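Notes on Closing a Household

In December my sister and I completed the clearing of our late aunt's house on Carrilho Street. Several readers have written to ask how the work was organized, and I set down the procedure for those who may face the same task.

The house was to be handed over on a Monday. We were therefore obliged to settle the paperwork first. Ms. Sarla Maurya, who handled the estate, required a written inventory of anything valued above $78, signed by both heirs. Items below that figure could be divided or given away at our discretion. I recommend that families agree on such a figure before a single drawer is opened.

Books proved the most difficult category. My aunt owned 715 of them, many with letters folded between the pages. Each volume had to be opened and checked before it left the house. The letters are now in the keeping of our cousin Laurinda Leitão, who reads Portuguese and has begun to put them in order.

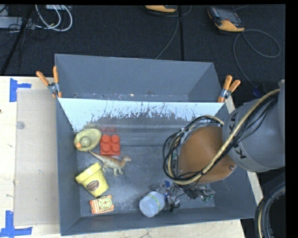

Two gray bins, clamped together, and a toy duck.

Furniture was offered first to relatives, then to neighbors, and last to a dealer. The dealer's offer for the dining set was $2,679, which we accepted after one day of reflection. The piano found no taker. Gwion Meredith, the tuner, advised us that the pin block had failed and that repair would exceed its worth. It was removed in 18 minutes by two men and I did not watch.

Utilities should be closed in writing, with the meter readings recorded on the final day. Our telephone account remained open for six weeks after my first call, and a second letter was necessary. Mail forwarding must be requested separately for each name used at the address. My aunt had used three.

The garden tools remain in my garage and are still to be divided.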